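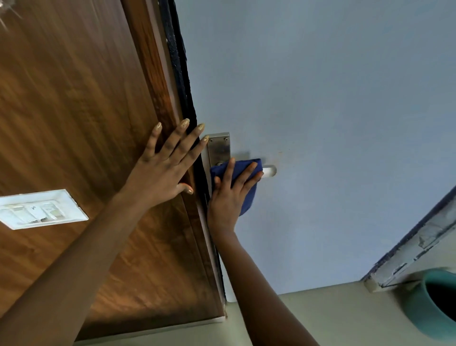
Cleaning Door Handles, Plates and Switches

Door handles are among the most frequently touched objects in any building, and they are also among the most frequently overlooked. This page sets out the method recommended by the Treloar Household Service for residents of its apartments and for the cleaning staff who look after the shared hallways. It was last revised on 21st May and replaces the earlier sheet on door furniture.

The method is suitable for metal lever handles, round knobs, push plates and the metal backplates to which handles are fixed. Painted handles and antique brass require separate treatment, which is described near the end of the page.

What Is Needed

Two soft cotton or microfiber cloths, one for washing and one for drying. A dark cloth is acceptable, provided it has been washed several times and no longer gives up its dye.
A bucket of warm water. Plastic is preferred in hallways, where a metal bucket may scratch the floor.
Mild dish soap, at a strength of one teaspoon to every quart of water.
An old toothbrush with soft bristles.
A few cotton swabs for the screw heads and the joint behind the lever.

Bleach, scouring powder and steel wool should be kept away from stainless steel. Bleach can leave pits and brown spots in the surface, and steel wool sheds small particles that later rust. Residents who prefer a ready-made spray may use one that is labeled for stainless steel. The product should be applied to the cloth and never directly to the handle, where it will run into the latch.

Wiping the Handle

Open the door partway and steady it with the free hand placed flat against the edge. A door that swings while it is being cleaned is awkward to work on, and fingers may be caught between the door and the frame.

Wring the cloth until it no longer drips, and fold it twice. A folded cloth offers several clean faces and gives a firmer grip than one that has been bunched up.

Wrap the cloth around the lever close to the backplate and draw it outward to the tip. Turn to a fresh face of the cloth and repeat the stroke along the underside, where the fingers rest and where most of the grease collects. The rounded end of the lever should be given a full twist of the cloth.

Wipe the backplate from top to bottom. On brushed metal, follow the direction of the grain. Small screws hold a line of dirt in their slots, and a damp cotton swab will remove it in a few seconds.

Dry the handle and plate with the second cloth. Water left on steel dries to a gray mark, particularly in districts with hard water.

Repeat the procedure on the other side of the door. The outer handle is often cleaned and the inner one forgotten.

The Door Around the Handle

Wood finishes darken near the handle over time as hands brush against them. A cloth that is barely damp may be passed over this area, following the grain, and dried at once. Standing water must not be allowed to enter the joint between the plate and the wood, as it can lift the varnish. If the finish already feels sticky, a second pass with clean water will usually remove what the first pass has loosened.

The edge of the door deserves attention at the same time. Where a seal has been fitted, it should be brushed lightly with the toothbrush, from the top downward, and then wiped. A seal that has become rough or has begun to fray should not be rubbed hard. It is best replaced, and self-adhesive strip is sold by the roll in most hardware stores. Residents should report the door number to the service desk before buying any.

Door frames that have lost some of their paint need a gentler hand. Scrubbing at a chipped edge only takes off more paint. The grime should be softened with a soapy cloth held in place for 3 minutes and then lifted away. In apartments where the paint may be old, loose flakes are to be left undisturbed and reported for repair.

Light Switches Nearby

Switch plates are normally cleaned in the same round as the door, but they are never to be treated with a wet cloth. Use a dry cloth first. For smudges, dampen one corner of the cloth, wring it out thoroughly, and wipe the face of the plate only. Nothing should be sprayed at a switch. Where a row of switches must be cleaned more thoroughly — after painting work, for instance — the circuit should be turned off at the panel beforehand.

Painted and Antique Handles

Painted handles should be wiped with plain water and dried without pressure. Antique brass is frequently coated with lacquer, and polish will cloud it. A dry cloth is sufficient in nearly every case. Handles with a dark, oiled bronze finish may be dusted but should not be washed.

How Often

Kitchen and bathroom handles: twice a week.
Front doors and shared hallway doors: daily.
Bedroom and closet handles: once every two weeks.
Seals, frames and door edges: once a season, with a full check in June.

The larger Treloar building has over 200 doors, and staff there work by floor, changing the water in the bucket after every 4 doors. In a private home, one bucket is generally enough for all the handles, although the water should be changed whenever it has turned cloudy.

Care of the Cloths

Cloths used on handles should not be used afterward on dishes or tables. They may be machine washed in hot water without fabric softener, which leaves a film on metal, and hung up to dry completely before they are put away.

Questions about a particular door or finish may be addressed to Feng-yi Kwan at the service desk. Please state the floor, the door number and the type of handle.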